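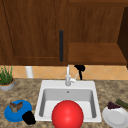
The simulated kitchen in Panard, sink side, with a cabinet door and an open shelf above the tiles.

5 min read

Panard is a set of kitchen tasks for testing robot policies in simulation. I ran it for most of May, mainly to see whether the results from the Grerus method hold up outside the setup it was written for. This review covers the benchmark first and the method second.

Installation was dull, which I mean as praise. One config file, one asset download, and the sink scene loaded on the first go. The task I spent longest on is plate clearing: food has to come off a plate in the basin and go to another plate on the counter. Start positions are drawn fresh each episode, and so is the food.

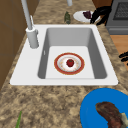
The basin is the hard part. Its walls slope, the rim is wide, and a hand that comes in too low catches the edge well before it gets near the plate. Policies trained on flat table tasks do badly on this, and the scoring shows it clearly. A plain imitation baseline, trained on the 832 demonstrations supplied, cleared the plate in 70 per cent of my test episodes. Most failures were at the rim.

Grerus adds one thing to that baseline. Before each reach it samples several short motions, scores them with a learned model of contact, and keeps the best. With the same demonstrations and the same network it reached 85 per cent. The paper claims 90. I don't think the gap is anything sinister – my seeds were different and I left the time limit at its default, where the authors extended it.

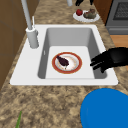 Long, narrow foods gave both methods more trouble than round ones. The contact model seems to favour a grasp near the middle of the object, and if the thick end is much heavier the item swings on the way up. Fang, an older method I ran for comparison, picks its grasp from shape alone and has the opposite problem: fine on long items, poor on anything that rolls.

Some complaints. The granite texture is busy and I suspect it hurts the smaller vision networks, but there is no switch to change it. Logs are written in the Oranov format, so you need a converter before you can plot anything. Rendering slows down badly once you have several views open.

I would use Panard again for sink and counter work. Grerus is worth the extra compute if your failures are mostly collisions. If they are mostly bad grasps, try Fang first, as it trains faster and the code is easier to change. I haven't tested the drawer tasks.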